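September 2026

Lease day, or what was meant to be lease day. The landlord's agents, Ngubane, sent over the "final" draft at breakfast, all 56 pages of it, and by the second coffee I had found that our repairing obligation had quietly grown to include the roof. We are on the ground floor. There are two other tenants between us and the roof, and I have never met it.

Rang Fiorella Parisi, who charges by the six minutes and talks like someone who knows it. She said strike it out, ask for a schedule of condition, and don't be charming on the phone. I said I wasn't planning to be. She said I'd been charming last time and it had cost us the parking.

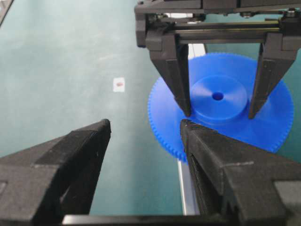 So I wrote to Ngubane without charm. No roof. A break clause at year 6, as agreed in the heads of terms, which their draft had moved to "such date as the Landlord may reasonably specify". Service charge capped. And the permitted use to say light assembly and offices, because at present it says "the sale of carpets", left over from whoever was in before us. I've no objection to carpets, but I'd like to be allowed to open the door without selling one.

Their reply came after lunch. They'll give way on the carpets. The roof is "standard". The deposit is now up to 14 weeks' rent, and there's a new fee of £710 for "document production", presumably the cost of typing in the roof.

Went to look at the Itwood unit again on the way home, in case. Smaller, damp in one corner, a landlord who answers his own phone. His lease is four pages long and one of them is a map. Fiorella says short leases frighten her more than long ones. Sent it to her anyway.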